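How to record a card-handling task with two arms: our working method

This page explains how we collect demonstrations for the card holder task on the Nirka cell. It is written for new members who have already done the safety introduction and know how to start both arms. If you have only worked on the Matsuda bench before, please read everything, as some habits from there will not help you.

What we want to learn

The research question is simple to say. Can one policy learn to work with thin, flexible things when the two wrist views and the fixed view disagree about where the edge is? A card holder is a good subject for this. The cover is soft, the sleeves are clear and they shine, and a card inside a sleeve has nearly no thickness for the fingers to catch.

Preparing the cell

1. Switch on the power for both arms and wait for the status lights.
2. Wipe the work surface with a dry cloth. Small crumbs change how the holder slides.
3. Put the green tray in its place, with its contents inside.
4. Put the holder on the surface where both arms can reach it. Change its angle a little before every episode.
5. Leave the other small objects as you find them. We want the policy to see a table that is not perfectly tidy.

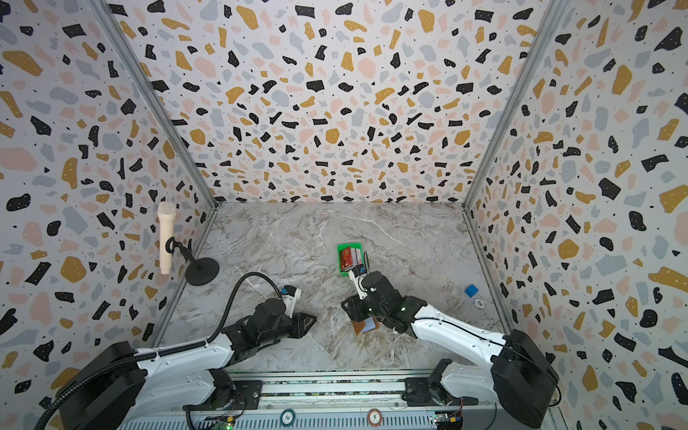

When the cell is ready, bring both arms to the start pose and open the grippers fully. Start the recording first and move second. Many of our early episodes had to be thrown away as the first movement was missing from them.

Each episode should last 24 seconds or less. If you need more time than this, stop and begin again. Slow episodes teach the policy to hesitate, and we saw this clearly in the January set.

Working over the open sleeves

Approach from above with the fingers apart. Do not close them before the tips are past the edge of the sleeve, or the plastic will fold and the card will go with it. Watch the wrist view here, not the fixed one. The colour of a dark card stays quite steady in the wrist view, but the clear plastic changes a lot with every small turn of the wrist, so please try to vary your angle between episodes.

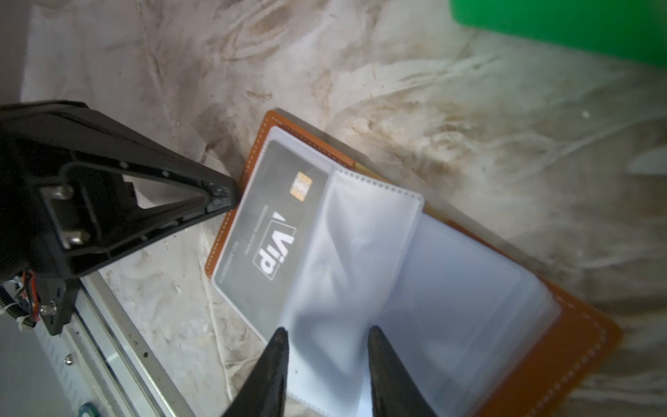

Brinham Manipulation Group, Robot Learning Team

The most common mistake at this point is pressing down too hard. The surface below does not give, and the fingers will push the holder away from you. If you feel that the leader arm becomes heavy in your hand, lift a little and try again from the same side. You may keep an episode with one such correction. With 2 or more, mark it as "retry" and leave it out of the training folder.

Finishing an episode

Move the gripper clear of the holder and let go of the leader arm gently. Count slowly to three before you stop the recording. The last still moments are used by the Arkitz labelling script to find the end of the task, and without them it often cuts too early.

Then write one line in the log: the start state of the holder (open or closed), which arm did the main work, and the result. Please record both start states in every session. A closed holder looks very different to the wrist camera, and the strap is a good place to check whether the policy is looking at the right part. 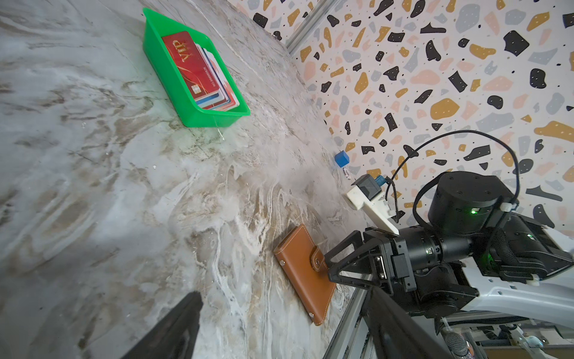 Wrist view with the holder closed and the red VIP card on top in the tray.

What we found so far

We trained on 156 episodes and tested each version 15 times. The version with the wrist views was clearly better than the one with only the fixed view, mostly in the moment before contact. For moving the closed holder there was almost no difference between them, which surprised us. We think the stitching and the brown colour against the pale surface already give enough information from far away.

The weak point is still the empty sleeves. The policy sometimes tries to take a card where there is none. We are now adding more episodes where the operator passes over an empty sleeve without stopping, and new recordings of this kind should go in the folder named "pass".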